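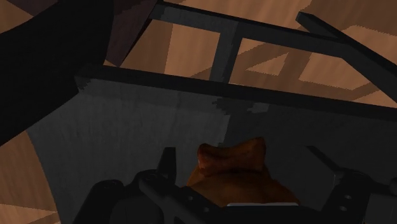

The brown object between the fingers, from the simulated runs.

The Soft Set

Fiction. October 2022

Blagoje Kneževič had the result by lunchtime and did not tell anyone until four.

He ate at his desk. The lab at Kelladcombe had one window, and it looked onto the parking lot, where a man was trying to fold a stroller into the trunk of a small car. Blagoje watched him for a while and then went back to the table of numbers.

The method was called Tamorix. It had taken up three years of his life and most of his marriage. The idea was simple enough that his mother could repeat it at dinner. You let the gripper close on a soft thing in simulation, you let it be wrong, and you keep the wrong tries in the training set with a mark on them. Everyone else threw the wrong tries away. Tamorix kept them and learned how a grasp starts to fail.

There were 2,364 runs in the soft set. In 672 of them the object slipped. He had watched every one of those, mostly at night, with the sound of the heating in the wall. After the first hundred he had stopped seeing a brown thing with folds in it and started seeing a loaf, then a purse, then the hat his father wore to the boat. He did not put this in his notes.

Georgiou came in at four with her coat on.

"Well?" she said.

"It works on the soft set."

"And the hard set?"

"The same as before. No better."

She sat down on the other chair without taking off the coat. She had written the grant, and the grant said both sets. Worico was paying for both sets.

"Could it be the marks?" she said. "If you marked the slips late, it would learn the wrong moment."

"I marked them late on purpose in July. It made the soft set worse and did nothing to the hard one. I don't think it has anything to learn from a hard thing. A hard thing is held and then it's on the floor. There's no middle."

Georgiou looked at the screen. He had left one of the runs paused there, the two dark fingers and the brown shape between them, the tan floor behind with the shadows of the bars across it. She looked at it longer than he expected.

"What is that supposed to be?" she said.

"I never asked. It came with the files."

"It looks like my gym bag."

He laughed, and then she did too, a little. Outside, the man had given up on the trunk and was putting the stroller in the back seat.

"Write it up the way it is," she said. "Soft set, yes. Hard set, no. I'll call Worico."

"They'll cut the second year."

"They might." She stood and buttoned the coat, which was already buttoned wrong. "Send me the table before 9."

When she was gone he opened the report and typed the first line of the results, and then the second line, which was harder - he changed "limited" to "none" and left it. He saved the file. Then he pressed play on the paused run, one he had seen before, and leaned in to watch it anyway.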